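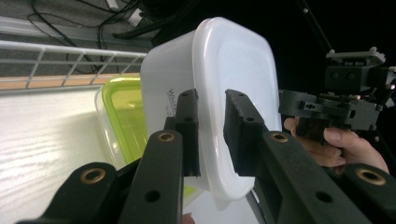
Re: Food containers in the shared kitchen, labeling and storage

From: Minttu Rautiainen
To: Vidcombe House residents list
Date: May 2025

Dear residents,

Thank you to all who replied to the notice on kitchen storage. The message quoted at the end of this one raised several points that affect every floor, and the house office has been asked to answer them on the list.

On lids and bases. Containers are to be stored with their lids on. The earlier practice of keeping lids in a separate drawer has been discontinued. Any base without a lid, or lid without a base, should be placed in the tray beside the window, where it will remain until August. Items still in the tray at that time will be recycled.

On opaque containers. The white rectangular containers and the translucent ones with lime-green lids may both continue to be used. Please note, however, that the contents of a white container cannot be identified without opening it. Residents who use them for leftovers are asked to write the contents and their room number on a strip of tape placed on the lid. Printed wording on the side of a container refers to whatever it was sold with and does not count as a label.

On reused packaging. Tubs and boxes in which food was originally purchased are acceptable in the refrigerator, provided that they close fully and are labeled as above. They should not be put in the microwave unless they are marked as suitable for it.

On space. Each room is allotted one half-shelf in the refrigerator and one in the tall cupboard. Containers may be stacked up to 4 high in the cupboard. Stacking in the refrigerator is at the resident's discretion, but the door must close without pressure – the seal was replaced over the winter and should not be strained again.

On unlabeled food. Food with no room number will be removed 7 days after it is first noted by the cleaning staff. The container itself will be washed and left in the tray.

Residents of the Jalberg wing should follow the same rules, although their cupboard is arranged differently. A separate note on the Litov pantry will be sent to those who use it.

Regards,
Minttu Rautiainen
House Office, Vidcombe House

On the subject of kitchen storage, Room 27 wrote:

> To the House Office:
>
> I would like to request clarification on two matters. First, are we still permitted to keep white tubs in the refrigerator? Several were moved to the counter and I could not tell whether this was intended. Second, the lid drawer has been emptied and I am missing two lids, both green.
>
> I would also ask that any limit on stacking be stated in writing. The current notice says only "reasonable height" – which has been understood differently on each floor.
>
> With thanks,
> Room 27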